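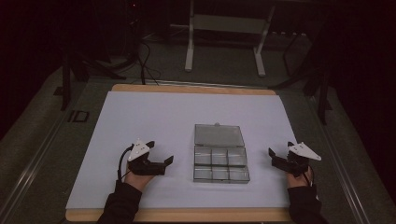

お手本集めの近況(手もとグリッパー編)

みなさんこんにちは。今号も「現場のこまごま」コーナーを担当します。前の号で予告したとおり、いま取り組んでいる小物ケースの課題についてです。長いです。お茶をどうぞ。

ざっくり言うと、ロボットに細かい作業を覚えてもらうためのお手本を、人間がひたすら作る毎日です。両手に黒いグリッパーを握って、白い紙を敷いた板の上で、透明な仕切りケースを相手に手を動かします。ケースは上下3つずつの六つの部屋に分かれたタイプで、ふたは向こう側にぱたんと開いておく。これが今回の開始姿勢です。中身は空、グリッパーも何もつかんでいない、左右からケースをはさむように構えて、口は開けたまま。ここから一本の記録が始まります。

課題名は社内で「Flondarton」と呼んでいます。由来を聞かれるのですが、わたしが来たときにはもうこの名前でした。やることは「ふたを閉める」「ケースの向きを変える」「小さい部品を指定の部屋に入れる」の三種類で、いまは最初のふた閉めを集中的に集めています。目標は200本。今号の締め切り時点で110本まで来ました。半分を越えたあたりから急に気が楽になりますね!

やってみるとわかるのですが、ふた閉めは地味に難しいです。指なら薄い縁をすっとすくえるのに、グリッパーの先は四角いので、角度が浅いと板の上の紙ごと押してしまう。深いとケース全体が手前に逃げる。結局、片方でトレイの横を軽く押さえておいて、もう片方でふたの縁を起こす、という両手の分担に落ち着きました。最後にパチンと留まるところまでが一本です。留まりきらずに浮いたものは、採用の山には入れず「途中まで」の棚に置いています(捨てません。あとで使い道が出てくることがあるので)。

もうひとつ悩ましいのが透明であること。透明なケースは、カメラにとってはなかなか意地悪な相手です。白い紙の上に置くと、見えるのは縁のうっすらした灰色の反射くらい。下地を色つきにする案も出ましたが、まずは白でそろえて、別の下地は次の回にまとめて集めることにしました。途中で条件を混ぜると、あとから仕分ける人(わたしです)が泣きます。

グリッパーの上についている三角の白い板についても、よく質問をもらいます。黒い点々が入っているあれです。わたしたちのところでは、手の位置と向きを追いかけるための目印として使っています。なので、収録中は板を袖で隠さないのが鉄則。黒い服にしているのも、背景を落ち着かせたいからです。夏場の長袖はつらいです。冷房の温度をめぐる静かな攻防が続いております。

一日の流れも少し。朝は機材の立ち上げと、位置合わせの確認に45分。ここを急ぐと午後に全部返ってきます。そのあと13本をひとまとまりとして録って、手を休めて、記録を見返して、また録る。13という半端な数は、手首がだるくなる手前を探していったらそこに落ち着いたものです。見返しの時間に「いまの、ためらったな」という場面に印をつけるのですが、これが案外楽しいんです。自分の迷いが全部残っているので、恥ずかしくもありますけれど。

そのためらいの扱いについては、共同で進めているDimitriouのチームと意見が分かれています。あちらは「迷いのない、きれいなお手本だけがほしい」派。わたしは「つかみそこねて、やり直してうまくいった記録も入れたい」派です。本番の機械だって、きっとどこかでつかみそこねますから。いまのところ、やり直しありの記録には別の札をつけて渡し、混ぜる割合は学習のほうで試してもらうことになりました。結果が出たらまたこの欄に書きます。

収録の手順書も更新しました。変わった点だけ書いておきます。

・ケースは紙の中央より少し奥に置く。毎回ぴったり同じ場所でなくてよく、むしろ少しずつずらす。
・開始の合図の前に、両手を左右同じくらいの高さにそろえる。
・ケーブルは手の外側に逃がす。板の上を横切らせない。
・紙にしわが寄ったら、その場で交換する。
・ふたの縁が欠けたケースは使わず、予備に替えて記録欄に一言残す。

ケーブルの件は、わたしがやらかしました。左のケーブルをケースに引っかけて、きれいに一回転させてしまったのです。あの一本も「途中まで」の棚に眠っています。見たい方は声をかけてください。

それから、記録の整理に使っているStultusに、札の一括つけ替えが入りました。これまで一本ずつ開いて直していたので、本当にありがたい……! ただし、つけ替えたあとの取り消しはまだできません。押す前に一呼吸お願いします。

次の号では、向き替えの課題に入っている予定です。Grollidthorpeの作業場で収録を手伝ってくださる方も引き続き募集中。左利きの方の記録がまだ少ないので、特に歓迎します。経験は問いません。グリッパーの握り方から一緒にやりましょう。爪は短めで、袖口のゆったりしすぎない黒い長袖をお持ちください。

(2018年7月16日 記)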